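Looking After Old Military History Books

I own 67 books on the Napoleonic Wars and I've learned most of this the hard way. The worst was a two-volume campaign history I picked up at a library sale in Pryor, which went moldy in my basement one August. So, a few things I do now.

Keep the big atlases flat. Those fold-out battle maps tear along the creases if the book leans, and I never stack more than 3 of them. For dusty page tops I use a soft, dry paintbrush, working away from the spine — and please shut the book tight first!

Smelly books go in a lidded tub with an open dish of baking soda (not touching the paper) for 9 days. Then I sniff, and if it's still bad I change the soda and start over.
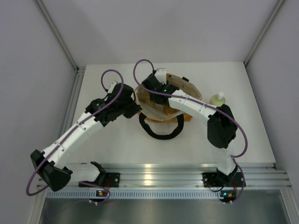 A reader in Foda wrote to me that baking soda did nothing for her regimental histories and that plain clay cat litter, the unscented kind, cleared the smell in half the time. I've tried it since on a musty cavalry manual and I have to say she's got a point.

Loose maps: no tape, ever. I slip mine into clear polyester sleeves and pencil the book title on a paper tab tucked in behind.

Updated 09/03/2023 — I've moved the shelves off the outside wall, too.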